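Oiling a table that is used every day - how often?
Posted by Balakrishnan Fernandes, November 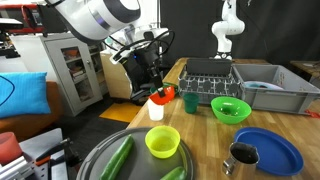
I would like to ask for advice about hard wax oil on a kitchen table. We moved to Gurkanside in spring and the table came with the flat. The top is made of light brown strips and the grain is still easy to see, so I want to keep this look and not make it darker. Cups and bowls stand on it all day, and the drying rack has its place there too. The previous tenant left a half tin of Sterura oil and a note which says "2 coats every year". Is it really necessary so often? I have already sanded one small corner with 180 paper and it became very pale.

dramadberg_184 wrote:
Once a year is too much for my taste. I do mine when water stops making drops on the surface, and this takes nearly three years with us. If you put oil on top of old oil that is still good, it stays sticky and collects dust. Ask me how I know.

Cengiz Bozkurt wrote:
I must disagree a little. Three years is fine for a desk, but for a table with a drying rack on it I would not wait. Water goes into the joints between the strips first, and you notice it only when one of them lifts. I give one thin coat each November, before the heating is on all day. Please put a tray under the rack also.

dramadberg_184 wrote:
A tray, yes, I agree. But one coat every November by the calendar, when the surface can be perfectly good? Test it with a spoon of water, then decide.

Balakrishnan Fernandes wrote:
Thank you both. I made the spoon test this evening, far from the rack, and the drops stayed. Near the rack the wood drank it in 2 minutes. So maybe I can oil only this part? And what about the pale corner?

Cengiz Bozkurt wrote:
Only this part is possible, but rub the oil out wide with a cloth, or you will see a border. The corner will become darker again with the first coat - not the same at once, but after some months you must search for it.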